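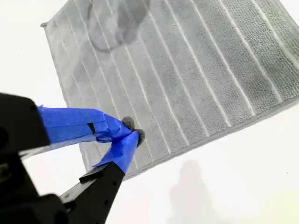
Handout 4: Evaluating the Drovuro towel-handling kit
Instructor: Taner Kocabaş. Bring the Stodwood data sheet to lab.

The kit is sold as a two-finger end effector with a grasp planner. Review it on terry cloth only. A hem grasp closes both pads on the border; a bunch grasp takes in loose pile between the fingers and leaves the rest of the cloth twisted. 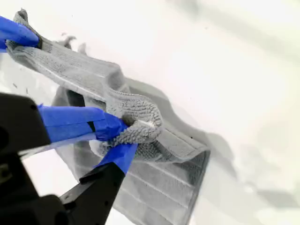

Reading time: 2 min

Score each trial by grasp type — hem, corner or bunch. A bunch grasp counts as a miss even if the towel lifts. Run 20 trials per operator. Log closing force at 75 percent of the rated value, and do not retune between trials. 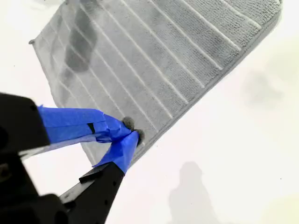 4.2 Quoted service terms
Pad replacement every 300 cycles.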